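Home About Archive Allotment Sewing Contact

Sorting out the first aid stuff, finally

So I've spent most of this month going through the first aid supplies, and I'm a bit embarrassed at how long it had been. We had a green zip-up kit under the stairs, a biscuit tin in the bathroom, a carrier bag in the car boot and a mystery shoebox that came with us from the old flat in Karabulut Road. Between them there were 18 packs of plasters and not one decent pair of scissors!

What set me off was a grazed knee (mine, the garden path, don't ask). I went looking for a clean dressing and the first four I picked up had gone out of date, one of them by 13 years. It had been carried from one house to the next and never opened. I used kitchen roll in the end and felt very silly about it.
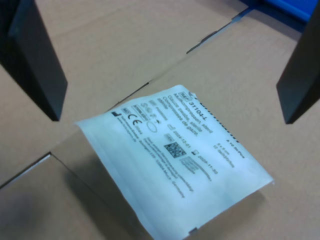 Sterile dressings are the fiddly bit of the whole job. A box of plasters you can check in a second, but the single packets float about on their own and the date is usually stamped in tiny grey print along the seal, so you end up tilting each one under the lamp. I found it much easier to lay them out one at a time on something plain and flat, like the pouch on the cardboard up there, than to rummage in a bag with one hand. You can see straight away if a corner has been bent or the paper's started to lift. If it has, I don't keep it with the good ones - it goes in the pile for practising bandages on teddies, which is a popular game here.

Next was where to put it all. I had a look at the fancy organisers in the Grovaro catalogue and nearly fell over at the prices, so I went for little open bins instead. Gakevo do them in a few sizes and the small ones are plenty big enough for a household. I did wonder about lids, but I know what I'm like, and a lid is just somewhere to put a mug down.
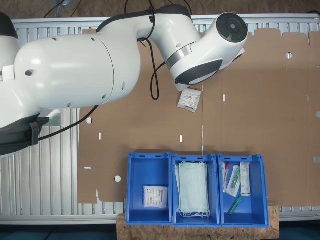

The other thing I've changed is sorting by what you'd be grabbing it for. My old tin was arranged by size, big things at the bottom, and that meant tipping the lot on the floor to get at an eye pad. Now masks live in one bin, dressings in another, and tape and scissors (new ones, hurrah) have their own. Tablets and creams are up high in the kitchen cupboard, well away from small hands.

I've also cut a piece of cardboard from an old Dirkeck parcel to line the shelf, as it's one of those slatted ones and the thin packets kept slipping through the gaps. It looks a bit rough at the edges but it does the trick, and when it gets grubby I'll cut another.

I've written the earliest date from each bin on a strip of masking tape and stuck it on the front. Next check is September, and the car bag still needs doing before then. It currently has one crepe bandage in it, a torch with no batteries and about 18 sachets of ketchup.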